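Ticket: Trollar member portal, ballot notices not reaching the Jornport branch
Opened by: Tadeusz Kozłowski, union membership desk
Status: Resolved
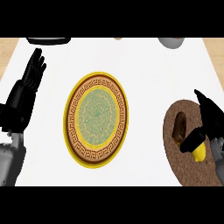

Great news first: the strike ballot notices are going out again! When I opened this ticket, 70 members at the Dudek depot had no email from Trollar, and the branch vote couldn't start without it. I cleared the queue and re-sent, no luck. Then I swapped the banner in the notice template, in case the old banner file was tripping the mail filter. Same bounce, but the new banner loads fine and I'd love to keep it.

Update, November 4, 2022
Gridum support found it (thank you, that was fast!). The depot had been entered under 2 employer codes after the recognition agreement, so Trollar held every notice as a duplicate. They merged the codes and I re-sent in batches of 10. All delivered, and replies are already coming in!

Still to do: check the shop steward list for the same double entry before the pay claim survey goes out.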